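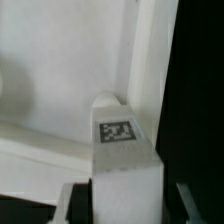 ## Notes: guest messages before arrival

Start with the 2000 booking emails we read through at Modier. Don't read out the totals, they're on the handout.

- Most questions come in after the booking is paid. Parking, cots, late check-in, whether the kitchen is still open at nine.
- The answer was usually on the website already. Guests had looked in the wrong spot, or the page was out of date.
- Mention the Dirari property: three different check-out times on three pages. Pause here, people will want to write down their own.

**Slide 3, the confirmation email**

Ours was 75 lines long. Knut Fröhlich cut it to one screen and moved the cancellation terms to a link. Front desk staff at Teuber asked to keep the parking paragraph, so it stayed, with the driveway colour mentioned because the sign is hard to see from the road.

Ask: who here has read their own confirmation email this year? Wait for hands.

**Slide 4, late arrivals**

Write the after-hours phone number at the top. Test it after ten at night. At Stumiment it rang through to the laundry until September, when Didier Arnaud changed the phone listing.

Skip the key safe story if we're behind.

**Slide 5, replying to questions**

- Answer the question in the first line, then the greeting stuff.
- If it's no, say no. "Subject to availability" gets a second email every time.
- Dietary requests go to the kitchen the same day, with the guest's name and arrival date.
- 2 people should be able to see the inbox, including over the holidays.

Questions until the tea break. Handout has the sample email on the back. Slides go up on 14th May, same link as the program.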